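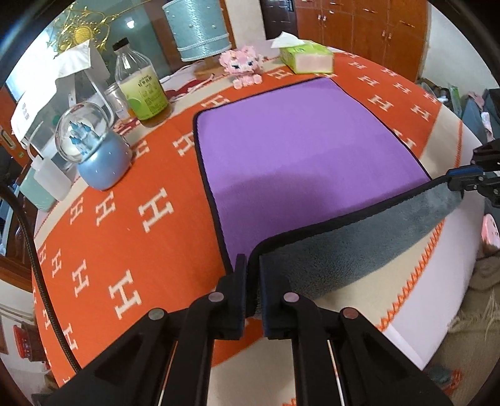
Slide 1. Hi everyone! Say hello to the Driltcombe folks in the back row.

I fell for natural dyes eight years ago, over a pot of onion skins in Stammont, and I still get giddy when the color takes.

Slide 2. Mordants. Alum first, always. Weigh the fiber dry! (Pass the wool samples around now, they need to come back.)

Slide 3. Madder. Keep the heat low, go slow, and let it sit overnight if you can stand the wait. Mine went nearly 25 hours once and wow, that red.

Slide 4. Indigo. Skip the chemistry if we're short on time, go straight to the vat story.

Questions, then tea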